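4. Enregistrement des démonstrations

Cette section concerne les opérateurs qui recueillent des démonstrations avec la pince à main. Elle suppose que la caméra est fixée et que l'application Listach est installée sur le poste de collecte (sections 2 et 3).

4.1 Préparation du poste

1. Fermez les rideaux noirs sur les parois et vérifiez que les pinces du bord supérieur tiennent. Un pan qui glisse en cours de série change le fond et oblige à tout reprendre.

2. Allumez le plafonnier. N'ajoutez pas de lampe d'appoint, sauf si la fiche de tâche le demande.

3. Disposez les objets sur la table selon la fiche de tâche. Les positions sont libres dans la zone de travail, à condition que chaque objet puisse être saisi sans heurter son voisin.

4. Essuyez l'objectif avec le chiffon fourni. N'utilisez pas de solvant.

5. Contrôlez les marqueurs carrés à la base des deux doigts. Ils doivent être propres, plats et entièrement visibles à l'écran lorsque la pince est ouverte. C'est à partir d'eux que le logiciel calcule l'écartement des doigts.

Note – Le fond doit garder quelques repères visuels contrastés. Sur un rideau noir uni, le suivi de position décroche souvent dès que la pince s'éloigne de la table.

4.2 Calibrage de l'ouverture

1. Tenez la pince immobile, doigts complètement ouverts, puis appuyez sur « Ouvert ».

2. Fermez les doigts jusqu'au contact des patins, sans forcer, puis appuyez sur « Fermé ».

3. Ouvrez et fermez lentement trois fois. La courbe affichée doit être continue. Si elle présente des sauts, nettoyez les marqueurs et recommencez à l'étape 1.

Le calibrage est à refaire après chaque changement de patin et à chaque prise de poste.

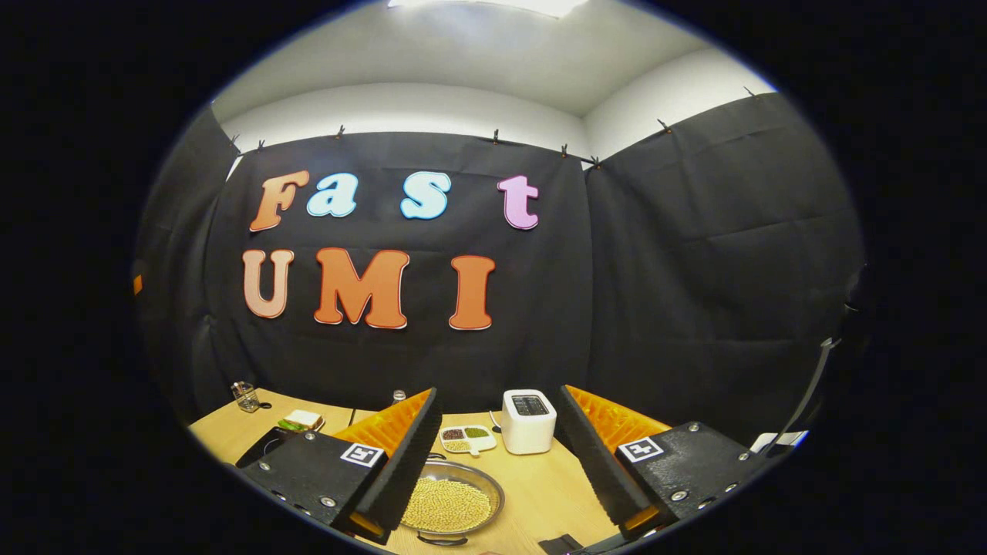 4.3 Parcours de repérage

Avant la première démonstration, le logiciel a besoin d'une carte de la pièce. Elle reste valable tant que ni la table ni les rideaux n'ont bougé.

1. Choisissez « Nouvelle carte » et saisissez le nom du poste.

2. Déplacez la pince lentement au-dessus de la table, d'un bord à l'autre, puis d'avant en arrière. Variez la hauteur.

3. Inclinez la pince vers le fond, puis vers chaque côté. Évitez les rotations rapides sur place.

4. Revenez au point de départ et attendez le message « Carte enregistrée ».

Si le message n'apparaît pas, supprimez la carte et recommencez plus lentement.

4.4 Enregistrement d'une démonstration

1. Placez la pince au-dessus de la zone de travail, doigts ouverts.

2. Appuyez sur le bouton d'enregistrement et attendez le signal sonore.

3. Exécutez la tâche d'un mouvement régulier. Gardez l'autre main hors du champ.

4. Relâchez l'objet, écartez la pince, puis arrêtez l'enregistrement.

5. Notez le résultat : « réussi », « repris » ou « échoué ». Une saisie manquée puis corrigée se note « repris ». Ces essais sont conservés et servent à l'apprentissage.

6. Modifiez la position d'au moins un objet avant l'essai suivant.

Une série comprend 27 démonstrations. Faites une pause après chaque groupe de neuf – la fatigue du poignet se voit dans les trajectoires. Pour une tâche nouvelle, l'entraînement commence à 2000 démonstrations validées, tous postes confondus.

Attention – Les appareils électriques posés sur la table restent débranchés pendant toute la série. Gardez les câbles hors du trajet de la pince.

Attention – Avec les récipients pleins de grains, réduisez la vitesse. En cas de renversement, arrêtez l'enregistrement, ramassez les grains et vérifiez qu'aucun n'est coincé entre le patin et le doigt.

4.5 Fin de série

1. Reliez la pince au poste et lancez le transfert vers le serveur Pletia.

2. Attendez la fin du contrôle automatique. Les essais signalés en rouge ont perdu le suivi et ne sont pas comptés.

3. Si 11 essais ou plus sont signalés dans une même série, refaites la carte (4.3) et prévenez Kumudini Liyanage avant de reprendre.

4. N'effacez la carte mémoire qu'après l'affichage de « Transfert vérifié ».

Les demandes de nouvelles fiches de tâche sont à adresser à Yichen Ding, site de Kuvville. Le remplacement des patins est décrit en section 5.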